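October 2021
by Brurkley

Print | E-mail

Another week, another "surprise" reissue. Flallix put out their first record on a label that pressed 930 copies, and now Boto wants $60 for the same nine songs on two slabs of vinyl, plus a booklet. I like this band. I played that record until my roommate moved out. I still don't see what the second slab is for.

The pitch is the remaster. Kandasamy, the studio that did the work, says the tapes had "room left in them." Maybe so. I listened to the two advance tracks on decent headphones and on the car stereo, and what I heard was louder drums. The bass line on the opener used to be a bit buried – I liked having to lean in for it. 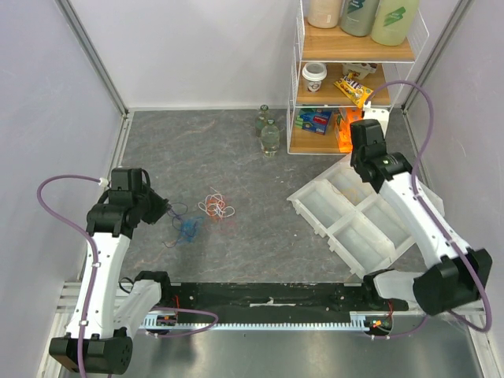

Then there's the deluxe box, at $149, with a live set from January that went up free on the band's own page and had 1,603 plays when I checked. The sound is fine. The singer forgets a verse. I'd keep it as a download and leave it there.

People will buy it, and some of that money might even reach the band, though Boto's press release is quiet on that point. I asked by e-mail and got the press release again.

My old copy skips on side two. I'm keeping it.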